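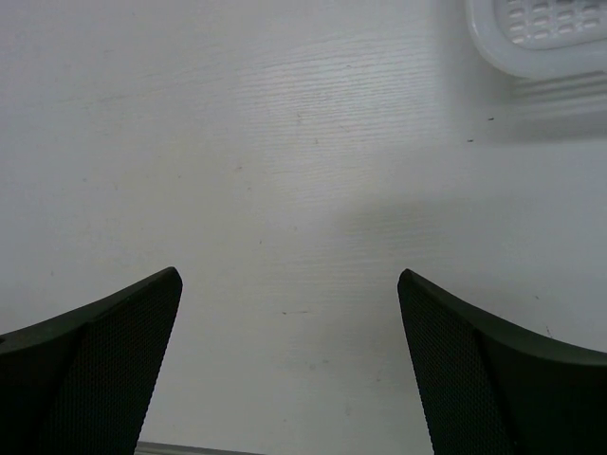 Eltavier is a maker of fountain pen inks and writing paper based in the town of Salden. It was founded by the bookbinder Imtiaz Patwary and is known mainly for its bottled inks, its loose letter sheets, and a line of sewn notebooks sold under the name Gadel. The company sells through independent stationery shops and by mail order.

History

Patwary trained as a bookbinder and repaired account books and parish registers before turning to stationery. He began mixing ink for his own ledgers after finding that the commercial inks he used spread on the soft, unsized paper common in older volumes. Customers who saw the ledgers asked to buy the ink, and small bottles were offered at the bindery counter beginning one January. Letter sheets followed, cut from the same stock as the bindery's endpapers.

The bindery and the stationery business shared premises until the repair work was given up. The former binding room is now used for sewing notebooks. A shop on the ground floor sells the full range along with seconds, which are stamped on the inside cover and are not supplied to other retailers.

Products

Inks

Eltavier inks are dye-based, with the exception of Registry Black, an iron gall ink that darkens on the page as it dries. The standard colors are sold in squat glass bottles with a wide neck, a shape kept from the bindery years, when the ink was mostly used with dip pens. Users have noted that the wide neck makes filling easier but that the bottle is hard to empty completely. A narrower bottle was tried and withdrawn.

Paper

Letter sheets are sold flat in a paper wrapper, with matching envelopes available separately. The paper is cream or white and is offered plain or with a faint laid pattern. It is sized on both sides so that ink does not pass through. Ruled sheets are not made; a printed guide sheet is included in each wrapper and is placed under the page while writing.

Gadel notebooks

The Gadel notebook has 200 pages and is sewn in sections so that it opens flat. It is made in four sizes, the smallest intended for a coat pocket. Covers are cloth over board, with a plain spine label on which the owner may write a title. An index is printed on the first leaf, and the pages are numbered by machine. The largest size was at first made to order for laboratories and is still supplied with a stitched ribbon marker.

Jiang edition

The Jiang edition is a numbered issue of the Gadel notebook with patterned endpapers, released on 8 April 2023. It was limited to 2,539 copies — the number that could be bound from the single printing of the endpaper design. Copies were sold with a bottle of gray-green ink mixed for the edition. The ink was later added to the standard range under the same name, while the notebook has not been reissued.

Reception

Writers on stationery have generally praised the paper for its slow, even drying and for showing the shading of lighter inks. Criticism has centered on the price of the notebooks and on the smooth finish, which some left-handed writers find prone to smearing. Registry Black requires regular cleaning of the pen, and the company advises against leaving it in a pen that is not in use.

See also

Iron gall ink
Laid paper
Bookbinding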